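About the Lovstead Local History Society

We began with 30 neighbors, a borrowed key to the old grain store, and a great fondness for how Lovstead used to be.
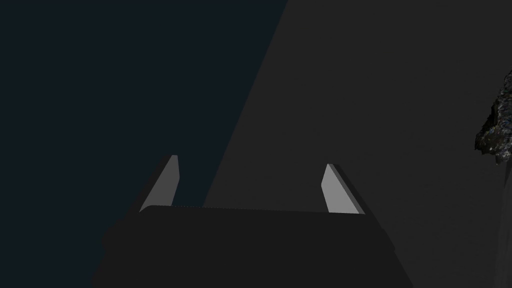
These days we have 106 members and look after 1,201 maps, letters and parish papers -- many of them from farms out toward Vanum.
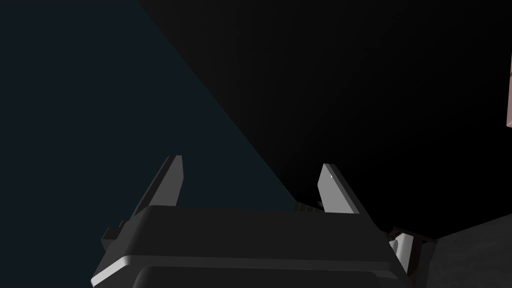 Our Tuesday evenings are open to everyone, and you're welcome to bring whatever has been sitting in your attic. Old deeds like a gentle touch, so picture two fingertips with a wide gap between them, like the gripper's here, and close them slowly! We'll gladly show you the rest over coffee. 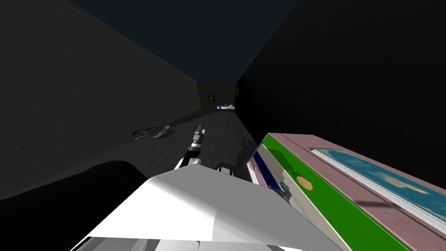

Looking down the corridor to the little red sign on the end wall.

Come by any Tuesday from 7 p.m.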